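My grandmother never wrote down a recipe in her life, and when Chutima Yensuk set out to collect the Sunday dishes of Kosthorpe she found that most of the town's cooks hadn't either – they measured with a palm, a teacup, or a look.

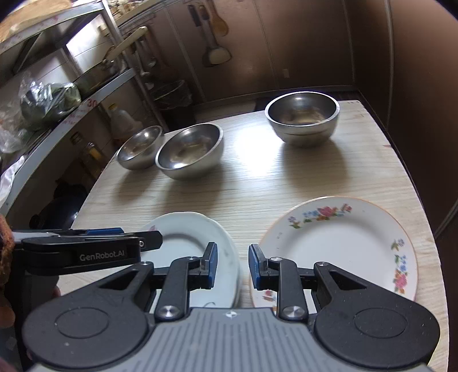
So she went and sat with them, seven kitchens that first March, and wrote while they talked. Boonsong Kaewsai kept her until dark over one pot of soup (and the story of his aunt's wedding, which took longer than the soup). She has almost 30 notebooks now.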